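Chapter 4
Keeping Track of Small Supplies

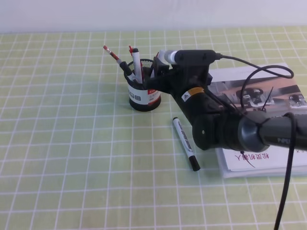

Most offices keep careful records of their large purchases. Desks, printers and vehicles are tagged, listed and checked every year. Small supplies are handled differently. Pens, folders, tape and envelopes are bought often, used up quickly and seldom written down. This chapter deals with these low-cost items, which accountants usually call consumables.

A consumable is an item that is expected to be used up within one accounting period. The cost of a single item is small, but the total may not be. At Drutel, a mail-order firm with two offices, the supply account for September came to $1,234. The office manager, Renu Chauhan, had set aside $1,080. The difference was not large enough to trouble the firm, but she could not say where it had come from. The invoices showed what had been bought. No record showed what had been used, or by which office.

This is the usual problem with consumables. Purchases leave a paper trail – an order, a delivery slip, an invoice – and use does not. A business can deal with this in one of two ways.

Under the expense method, supplies are charged to an expense account on the day they are bought. Nothing more is recorded. The method is simple and suits a business whose supply costs are low and steady from month to month.

Under the asset method, supplies are first recorded as an asset. At the end of the period the stock on hand is counted, and the amount used is moved to expense. The method takes more work, but it matches the cost to the period in which the items were used.

Section 4.1 explains the entries for each method. Section 4.2 covers the supply count and the adjusting entry that follows it. Section 4.3 looks at reorder points, using the stock cards of a second firm, Pathirana. Section 4.4 returns to Drutel and asks which method Chauhan should choose.

Before you begin, review the adjusting entries in Chapter 3. You will need them from Section 4.2 onward.

Key terms

consumable
expense method
asset method
supplies on hand
adjusting entry
reorder point
stock card

4.1 Recording the Purchase

Suppose Drutel buys envelopes and folders on account for $1,567. Under the expense method, the bookkeeper debits Supplies Expense and credits Accounts Payable for the full amount.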